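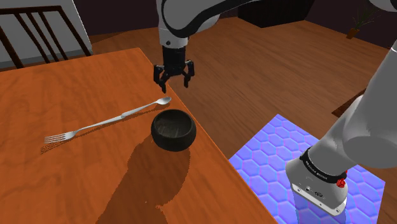 Who should set up a table-clearing arm in a staff dining room?

The people who clear the tables now should set it up, with the supplier on hand for the wiring and the safety check. They know which dishes come back stacked and which tables get used first.

This guide covers the first weeks with a clearing arm at a workplace dining room. It follows what we did at Cloltby, where the kitchen serves 1,261 meals in a normal week. We planned the job in Wosement, the supplier's simulator, before anything was bolted down.

Step 1. Write down the current job
Follow one full lunch service. Note who clears, who scrapes, who carries and who wipes. At Cloltby the clearing shift had 3 people on it, and each of them also refilled water jugs and answered questions about allergens. None of that was in the position description.

Step 2. Build the practice table
Model one table in the simulator and keep it simple. A fork, a spoon and a bowl are enough to begin with. Let the cutlery overlap, as it does at a real table. Place the arm's base on the floor beside the table and check that the gripper can reach every item without the arm crossing an aisle.

Step 3. Run the trials with staff in the room
We ran 1,000 simulated pickups and logged 51 failures. Most were thin handles lying across each other. The dining room staff suggested picking up the bowl first and leaving crossed cutlery for a person, and we kept that rule when we went live.

Step 4. Rewrite the roster before the arm starts
Decide what happens to the hours. Put it in writing and go through it with everyone affected. Our clearing shift kept its hours. Two people moved to serving and dishwashing, and one became the arm's operator, at a higher pay grade. If hours are going to be cut, say so at this stage – people will work it out from the roster anyway.

Step 5. Train the operator
Allow a full week. The operator needs to know how to stop the arm, clear a dropped item, restart a cycle and record a fault in Firodum, the maintenance log. Train a second person to cover leave and sick days.

Step 6. Review in August, or after the first three months
Ask staff what has become harder as well as what has become easier. Ours reported less bending and carrying, but more standing in one spot. We added a stool and swapped roles halfway through each shift.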